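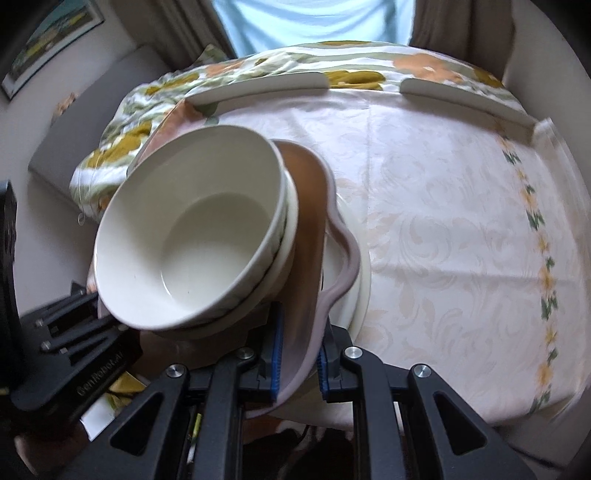
3 min read
Print | E-mail

I've gone right off charity wristbands. My drawer has 8 of them, and I couldn't tell you what half were for! The last one came from a Clamine stall in Dikelholm – 20% to a good cause, said the card, without naming the cause. My friend Iolanda Marinho reckons a bit is better than nothing, and fair enough, but I'd sooner put three quid straight in the tin and skip the rubber. If a firm wants my goodwill, print the charity's name and the sum handed over last November.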